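limer_chair_asm – README

Demos for a two-arm assembly task, white plastic parts going together into a small chair. Teleop only, plus a handful of hand-guided starts (see MODES). Written fast before the Stevport handoff, ask Sunee Somboon if something is missing.

Status: v3, frozen Thu 19 March. Please don't add episodes to this folder, make a new one.
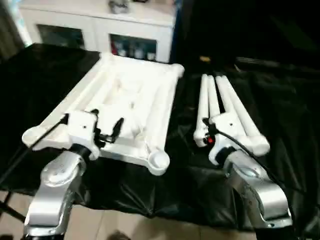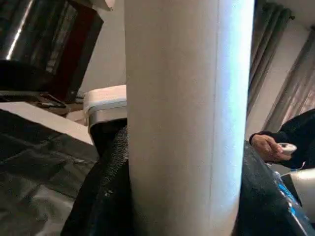
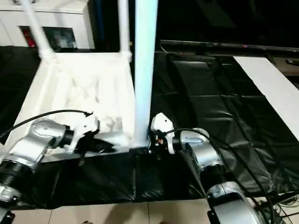

Setup same for all episodes. Two arms side by side, black plastic sheet over the table, one head view and one view per wrist. Sheet is not taped down. It moves. We tried taping it in January and the parts slid worse, so leave it.

WHAT'S IN HERE

708 episodes, 7 operators. Each episode is one folder:

head – video from the head
wrist_l, wrist_r – video, one per arm
joints – both arms, measured and commanded
grip – opening for each gripper, 0 closed, 1 open
notes.txt – whatever the operator typed, sometimes nothing

Longest episode is 3000 steps, recorder stops there even if the task isn't done. Those are tagged timeout. Don't throw them out blindly, a lot of them are good right up to the last insert.

MODES

teleop – operator stands off to the side and drives both arms. Most of the set.
handguide – operator moves the arms by hand to the first grasp, lets go, then switches to teleop. The switch step is in the meta file as t_switch. Cut everything before it if you don't want arms in the head view that belong to people.

Arif Bhuiyan did nearly all the handguide ones and his first grasps are lower on the part than everybody elses. Not wrong, just different. If your policy grabs low, check the mix.

TASK STEPS

1. pick a part with each arm
2. bring the parts to the middle, line up ends
3. push together, both arms hold
4. regrasp, turn
5. next part
6. release, arms back home

Step labels are by hand, Jintana Chuensuk and Nattawut Sriwong split them. They disagreed on where 3 ends and 4 starts. Jintana marks it at first finger opening, Nattawut when the part stops moving. We kept both, column labeler tells you who. Will merge someday.

KNOWN PROBLEMS

- White parts, bright light. Head exposure is fixed and the white blows out in some episodes, edges are hard to find. Tagged bright where we noticed.
- Wrist views get a part right up against the lens after a grasp and you see nothing else for a while. Expected.
- Operator's hand or sleeve shows up in the wrist views sometimes. Not masked.
- Clocks: right wrist runs 3 frames behind in the early episodes. The loader fixes it if you pass sync on. Default is off, sorry, old scripts depended on it.
- Cables swing into the head view when an arm reaches across. Nothing to do.
- grip for the left arm drifts a bit after a long session. Rezero was done at the start of each session, not between episodes.

SUCCESS TAG

ok = chair holds together after release. partial = at least one joint seated. fail = anything else. Operator sets it right after the run, Beatrice Shirima went back thru the partials and changed a bunch to fail. Her version is the one shipped, the old tags are in meta_old if you care.

SPLITS

By operator, not random. Two operators held out for test. Random splits looked great and meant nothing – same person, same afternoon, same wrinkles in the sheet.

LOADING

Use the Noltton loader, version in requirements file. Wijesinghe format export is in /export but joints only, no video yet.

TODO

- merge labelers
- video in the Wijesinghe export
- tag remaining bright episodes
- write down the home pose somewhere that isnt Arif's notebook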